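Week 4 handout: Failures that look like success
Instructor: Cecilia Eshun. Read before section.

Last week we left the Wesstead folding policy in a good mood, with a validation curve that went down and stayed down. This week it goes to work, and we find out what the curve was measuring.

The short version. Fuseini Ackah collected roughly 400 towel folds with a hand-held gripper, on beds and tables in ordinary homes. The policy trained on them was then put on a Grukarel arm. In 13 trials it closed its fingers beautifully on the bedding, lifted, and folded the bed. The towel came along as a passenger. The log recorded every one of these as a completed grasp, and by its own lights the log was right.
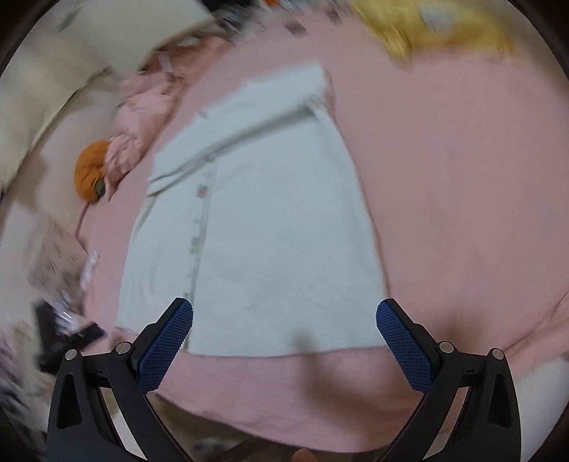

The grasp check was a width check. If the fingers stopped before fully closed, something was between them, and something was good enough. A pinch of sheet plus towel passes. So does a pinch of sheet alone — Baidoo's notes from October mention a thumb.

Which brings us to the safety part, the one people skim. The force limit was set in the same file as the grasp check, and someone had raised it to stop thick hems from slipping. The stop button worked fine. It was also on the far side of the bed.

For section, bring a one-page answer to these:

Where would you catch a double-layer grasp: fingertip, camera, or after the lift? Defend the cost.

Rewrite the success label so that folding the bed counts as a failure. Harder than it sounds.

Read the Numier incident report, pages 4 onward. Skip the apology.

Late pages go in the tray by my door.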